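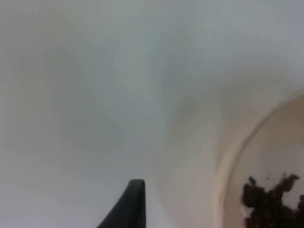 ## 【対応中】豆を移すと重さが減る（Clolteck のはかり）

起票：2021-10-18

こんにちは、またはかりの件で書き込みます。前に電池の相談をした者です（あのときはありがとうございました、電池はその後元気です！）。

今度は重さが合いません。やっていることは単純で、焙煎したコーヒー豆を木の器に入れて量って、それをベージュのボウルに移して、もう一度量る。それだけなんですが、木の器だと263グラム、ボウルに移すと235グラムになるんです。豆はCozmaの深煎りで、Wusauの袋からそのまま出したものです。こぼしたのかと思って台の上も床も見ましたが、一粒も落ちていませんでした。まさか二、三粒でこんなに変わるわけもないし。

### 試したこと

- 電源を切って入れ直した → 同じ
- 先に器だけ載せて風袋引きをしてから豆を入れた → 少しましな気もするけれど、やっぱり合わない
- はかりの下に敷いていた布を外した → 変化なし
- 置き場所を流しの横から白い台のほうへ移した → 変化なし

布を外すのは結構期待していたんですけどね。説明書に「平らで硬いところに置くこと」と書いてあったので、これだ！と思ったのに、がっかりでした。

台が傾いている線も疑いました。Rukisのミルについてきた小さな水準器を引っぱり出してきて、はかりの四隅に当ててみましたが、泡はちゃんと真ん中です。ついでに台をきれいに拭いて、はかりの足の裏についていたコーヒーの粉も取りました。粉、けっこう出ました（恥ずかしい）。 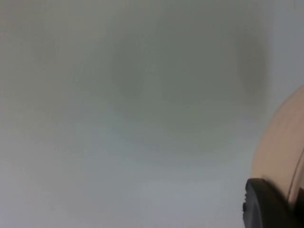
淡いグレーの面、間近から。

### 追記：昼すぎ

お昼を食べてからもう一度、最初からやってみました。木の器に豆を入れるところは同じですが、今度は数字をその場で紙に書くようにしたんです。今までは覚えているつもりで、移しているうちに「あれ、さっきいくつだっけ」となっていたので……。

木の器で量った値は、続けてやるとほとんど揃います。ばらつくのはボウルのほう。しかも毎回ではなくて、台所でお湯を沸かしたり片付けをしたりして、しばらくしてから戻ってくるとずれるみたいなんです。豆の量はいじっていません。器を持ち上げて、また載せて、を7回やりました。腕がだるいです。

豆が湿気を吸ったとか、逆に乾いたとか、そういうことも考えたんですけど、その程度の時間でこんなに動くものでしょうか？わたしは豆には詳しくても、はかりのことはさっぱりなので、わかる方お願いします。
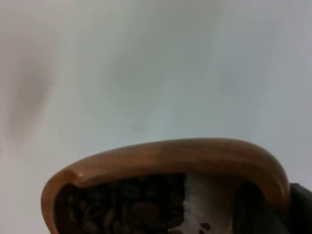 Henrik Rothe：お疲れさまです。豆の水分でそこまで動くことはまずないので、風袋引きのほうを見たいです。ボウルの風袋引きは毎回やり直していますか。それとも、最初に木の器で一度だけでしょうか。この型は放っておくと表示が消えますが、前の風袋の値を覚えたまま復帰することがあります。一度、何も載せずに電源を入れて、ゼロになるのを待ってから、ボウルだけの重さを読んでもらえますか。

### 返信

ありがとうございます！！あー、やっていました。木の器で一度だけ、のときがあります。ずっと点いていると思いこんでいましたが、見ていたら本当に2分で表示が消えました。戻ってきてボタンを押して、数字が出たからそのまま載せて……というのを繰り返していたんだと思います。「少しましな気もする」と書いたのは、たぶんボウルでもちゃんと引き直した回ですね。

さっそく電源を入れ直すところからやりたいのですが、豆が木の器とボウルと袋にばらばらになってしまっていて、まず全部まとめるところからです。順番はこうするつもりです。

1. 何も載せずに電源を入れ、ゼロを待つ
2. ボウルだけを載せて、数字を紙に書く
3. 風袋引きをして、表示が消えないうちに豆を入れる
4. 木の器でも同じことをして、二つを比べる 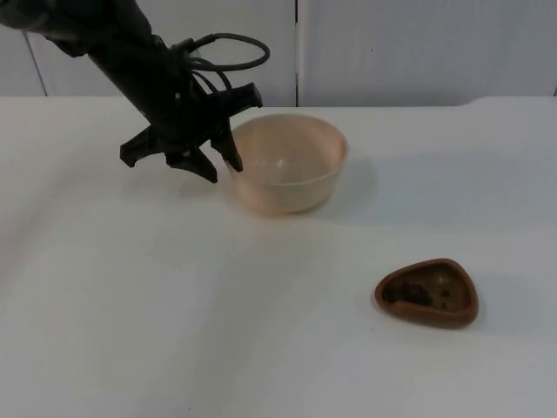
ベージュのボウル。

それと、ひとつ質問です。表示が消えるまでの時間って、延ばせますか？説明書の後ろのほうに設定の表があるんですけど、字が小さいうえに、5月にコーヒーをこぼしたページで、ちょうどそこが読めないんです。できれば消えない設定にしておきたいです。

結果はこのチケットに書きますので、まだ閉じないでおいてください。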